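Bench notes, back room: green panel and wall side

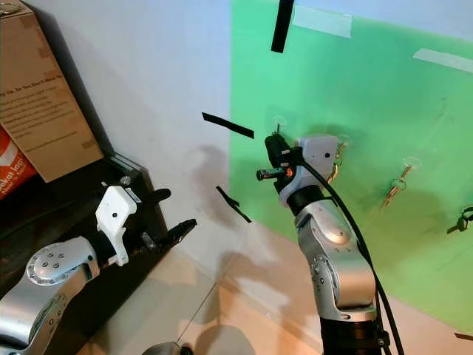
Last changed: 4/1/25

Picking up from the February entry. The wall side is still the plain grey-white it was, and the green panel stays where it is for now. Mertens quoted for moving it and the figure was more than the job is worth. Covering it with pinboard was also discussed. Left open.

Black cabinet: sits at an angle along the wall and I have given up squaring it. The skirting runs out at that end and the back edge catches. If it goes in straight the door fouls. The glossy top edge shows every fingerprint, so use the soft cloth and not the blue paper, which scratches. The small silver knob is to stay on top of the cabinet until the Plelta order comes in. Please don't tidy it into a drawer, it took two goes to find last time.

Boxes: the tan cardboard one with all the printed text ("Tip, So You Don't Waste" and so on) lives above the cabinet. The red-orange one with the white lettering goes below and to the left of it. Both are wanted, neither is rubbish. If either has to come down, put it back the same way round, text outwards.

Small parts: the little dark cylinder with the silver rim and the orange tip is the one to keep to hand. Older notes call it the Flonard piece. It has no label of its own and the tip is the quickest way to tell it from the others in the tray. There should be five in the tray altogether. Reorder from Kirneo under line 362 on the stores sheet, minimum quantity two. Delivery was roughly two weeks last time.

Measured the gap between cabinet and panel again and got a different answer from February, probably from taking it at floor level instead of at the top. Use the top figure, it is the one the shelf has to fit. Pencil mark is on the wall.

To do:
Ask Plelta whether the knob comes with a longer screw.
Find out if the pinboard can go up without drilling the green panel.
Felt pads for the cabinet feet.
Copy the tray list into the new stores sheet, old one is full.

Shelf brackets not started.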